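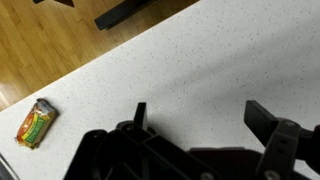

Students who joined last term with no programming experience were running their own pick-up trials within a month, according to Brennan.

The Stekudbridge Student Robotics Program invites applications for its household handling project, Plemodine. Participants will practise guiding a gripper to small everyday items on a kitchen counter. Sessions are held on Wednesday evenings at the Cunton campus and run for 2 hours. There are 30 places. Applications, of no more than 200 words, close at the end of August.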